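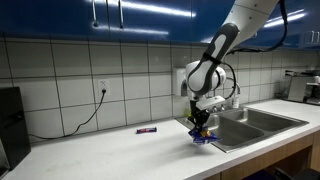
Enberg double bowl sink, stainless steel

Print this page | E-mail to a friend

The Enberg is our double bowl sink for the family kitchen. It is made of stainless steel with a brushed surface inside both bowls, and it has a raised rim which lies on top of the worktop. It suits a white worktop very well, but we deliver it also to customers with wood or stone.

Many people ask us if two bowls are necessary when there is a dishwasher in the house. Our opinion is yes. In one bowl you can leave a pan to soak, and the other one stays free for rinsing vegetables or for filling the kettle. If you cook every day, you will notice the difference in the first week.

The tap is placed on the rear deck, between the bowls and the wall. We supply the sink together with the Sutum tap, in chrome, with two small handles. The handles turn separately for hot and cold water. Customers who prefer a single lever can order the sink without a tap, and the price is then lower by 30 euros. Please tell us this before we pack the order.

Details

Material: stainless steel, brushed bowls
Bowls: two
Fitting: from above, raised rim
Smallest base cabinet: 80 cm
Included: sink, Sutum tap, two strainers, waste set, fixing clips, sealing strip, paper template
Article number: 619
Guarantee: 6 years on the sink, 3 years on the tap

Fitting

Put the paper template on the worktop and check the distance to the wall before you saw. There must be enough room to wipe behind the tap. Seal the cut edge of the worktop well, especially if it is chipboard, and let the sealant dry overnight. The clips are tightened from below with a normal screwdriver, a little on each side in turn.

Care

For daily cleaning use washing-up liquid and a soft sponge, and go always in the direction of the brushing. Lime spots disappear with warm water and a little vinegar. Rinse afterwards. Do not use steel wool, and do not leave salt or bleach to stand in the bowls. Small scratches will come with the time and after some months they blend together into an even surface.

Delivery

The sink is in stock at our warehouse in Ferkau. Orders are sent by carrier and need almost 6 working days. You may also collect it yourself, on Saturday until noon. Please open the carton while the driver is present and look at the rim and the corners. We can exchange a damaged sink only if it has not yet been fitted.

Print this page | E-mail to a friend

Related items
Enberg single bowl sink
Sutum tap, separate
Iyamu draining rack for double bowls
Iyamu soap dish, white
Replacement strainers, pair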